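Jarnora staff newsletter
Operations and automation
October 17, 2020

Teaching the sorting cells: what changes for the bench teams
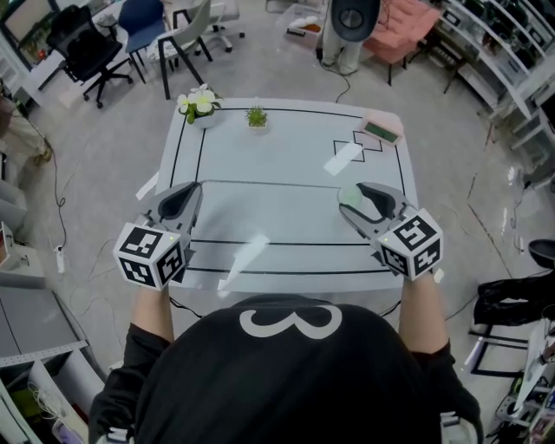
The first phase of the sorting cell project moves part of the small-goods work at Jarnora from manual benches to robot cells, and a share of the bench hours has moved with it, into recorded demonstration. An operator carries out a handling task with a pair of hand-held grippers, and the recordings are used to train the controller that will later run the cell. The gripper jaws take the place of fingers, so the operator has to solve each pick with the same limits the machine will have. Position is taken from the black-and-white square patterns on the cube behind each set of jaws, and a pattern hidden by a sleeve or a forearm is a common cause of rejected recordings. Short sleeves are therefore the rule at the demonstration tables. The black tape on the table top marks out the work areas and must not be lifted or patched without a note in the table log, as a shift in a line makes the earlier recordings harder to compare.

Marites Espiritu leads the demonstration work and Amado Evangelista is responsible for the cells. The notes below were put together with both of them and cover the questions raised at the shift meetings.

What has been automated so far

Two cells are running on the Wunby line. Both handle rigid items with a simple outline, up to a weight of 400 grams. The cells pick from a shallow tray, turn the item if needed and place it in a divided carton. They do not handle bags, anything with a loose cord, or items that arrive stuck together. Those still go to the manual benches and will continue to do so through phase two.

The cells stop and call for help when a pick has failed three times in a row. The person covering the line clears the tray, enters a reason on the panel and restarts the cell. The reason codes were too broad in the first version. "Item problem" was being used for damaged goods, wrong goods and goods lying on top of each other, and these need different fixes. The code list has been replaced and the new one is on the panel at both cells. Please stop using the old laminated cards.

How a demonstration shift runs

A task is released in batches of 250 recordings. Each recording begins with the jaws open and both grippers held still over the table, and it ends when the item has been released and both grippers have been drawn back. The operator should keep a steady pace. Fast work is of no extra value here, and recordings in which the grippers were jerked or knocked together are taken out at review.

Starting positions of the item are to be varied within the marked area. Review of the early batches showed that most operators placed the item in nearly the same spot each time, slightly to the side of their stronger hand. A controller trained on those batches did well on that spot and poorly elsewhere. The task sheet now gives a starting square for each recording, printed in mixed order.

Mistakes do not need to be hidden. If the item slips and is picked up again cleanly, let the recording run. If it leaves the table, stop, mark the recording as void and begin the next one. Void recordings do not count against the operator and are not shown in any personal record.

Hours, breaks and rotation

The main complaint from the first weeks concerned forearm strain. Holding two grippers out over a table uses different muscles from bench sorting, and the first rota allowed blocks that were too long. Demonstration blocks are now limited to 40 minutes, followed by other work for at least the same time. Nobody is to be given more than four blocks in a shift. Marites has asked that any numbness or soreness in the wrist be reported on the day, in the usual way, so that the block length can be looked at again with proper records.

Table height can be set at two of the demonstration tables. The third is fixed and is a little low for taller staff. A replacement has been ordered through Bashir, and until it arrives the fixed table should be given to people who find it comfortable.

Pay grades

Demonstration work is paid at the operator's existing grade. Several people have asked whether it should be graded separately, on the grounds that it takes training and the output is checked. That point has been passed on and is still open. Cell cover, meaning responsibility for clearing and restarting a cell, is already graded one step above bench work for the hours in which it is done. This was applied late to the September hours and the difference will be paid with the October wages.

Jobs on the benches

No bench post has been removed in phase one. Two posts that fell vacant on the Wunby line have not been refilled, and the work in those posts is now done by the cells and by the staff covering them. It would be wrong to describe this as no change. The manual benches on that line now receive a higher share of awkward goods than before, as the easy items go to the cells. The item rate expected at the benches was set for a mixed flow and is no longer fair. It has been suspended on the Wunby line while a new one is worked out, and bench staff there should not be measured against the old figure in the meantime.

The same question will come up on the Skokora line, where phase two is planned. Amado's view is that the rate should be reset before the cells are switched on, and this has been added to the phase two plan as a condition of start-up.

Training places

So far 76 members of staff have completed the half-day gripper course. It covers holding and moving the grippers, keeping the patterns in view, starting and ending a recording, and the table log. There is no test at the end, but the first batch after the course is reviewed in full and returned with comments.

The cell cover course is longer and takes place over two days. It includes safe entry, the stop circuit, clearing a tray and reading the fault panel. There are 5 places on the next course. Bench staff on the Skokora line have first call on these, followed by anyone who has already done the gripper course. Names should go to your shift lead, who will pass them to Amado.

Known faults

Cell two sometimes reports a full carton when the last section is empty. The cause is a sensor bracket that works loose. Tighten it only with the cell stopped and locked off, and record it each time, even when it takes less than a minute.

Gripper jaws should be wiped with a dry cloth at the end of each block. Cleaning fluid leaves a film that changes how items slide, and two batches had to be set aside on that account. Patterns with scratched or lifting corners are to be handed in and swapped. Spares are kept with the table logs.

Questions on rotation or demonstration tasks go to Marites, and questions on the cells, fault codes or phase two go to Amado.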